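Chapter 2
A Place for Every Tool
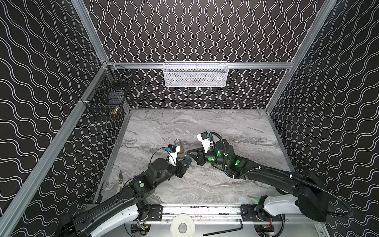

UNIT ONE: KEEPING A WORKSPACE

When I first taught this course, in a drafty room above the Vaughan building, I used to start with a long talk about cleaning, and my students (bless them) would nod along and then go straight back to hunting for the tape measure. So these days I like to begin with the walls instead! A tabletop fills up quickly, and a padlock or a pair of shears will happily sit on it all week if there is nowhere else for it to go. Hang a few wire baskets within reach, though, and the small things begin to have an address.

Wire mesh is a good friend to the beginner. You can often make out something of what is inside before you reach in, and dust has a harder time settling at the bottom. A long basket suits the back wall, where both hands can get to it, and a pair hung one above the other makes good use of a narrow side wall. Long, slender tools may be laid across the top of a basket if they won't fit down in it, but please think about your sleeves.

My colleague Jana Kuhlmann once asked her class to write down every loose item in their shared shop before we moved a single shelf. The list ran to 469 entries, and we will come back to it in the exercises. For now, before you read on to Section 2, take a slow look at the table where you do most of your work, and jot down what is lying on it and where you would like each thing to live.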